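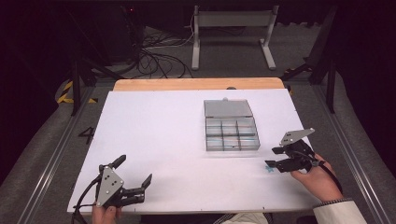
Kioko objected, when the first draft of the equipment plan went around, that a station should be costed by the hour of usable recording and that the purchase price told a buyer very little. We have kept his measure in what follows, although it makes the comparison between the two sites less tidy.

Figure 3. Recording station with two hand-held grippers. The task object is a nine-compartment organizer with a hinged lid, placed on a white board marked "4".

4.2 Station cost and replacement planning

The Calluseck site records with hand-held grippers, one per hand, as in Figure 3. The Cinholm site teleoperates a pair of fixed arms. Both sites were budgeted from the same capital line, and both were asked to plan for 200 hours of usable recording in the first budget period. We treat the grippers and arms as capital items. Boards, organizers and other task objects are treated as consumables and charged to the task that uses them.

Three cost terms are considered: purchase, downtime and spares. Purchase is the largest term at Cinholm and the smallest at Calluseck. Downtime is charged at the operator's wage whether or not a replacement unit is on the shelf. A hand-held pair can be swapped between episodes if a calibrated spare exists. An arm cannot, and the Cinholm plan therefore carries a service contract in place of a second unit.

Spares were the main point of disagreement. The supplier, Derach, quotes hand-held units singly, with a lower unit price at 100 or more. Neither site can use that quantity. A joint order with the Mfinanga project was considered and set aside, as the two groups need different finger geometries and the discount applies only to identical units. The adopted rule is one spare pair for every four stations, reviewed in May along with the cable stock. Cables are ordered separately under part line 2236 and are not included in the gripper quote.

Calibration time is entered as a labor cost. It was left out of the first draft, which made the hand-held option look cheaper than it is. With it included, the order of the two options by cost per usable hour does not change, but the gap narrows, and the result becomes sensitive to the share of episodes rejected at review. Section 4.3 takes up that share for each site.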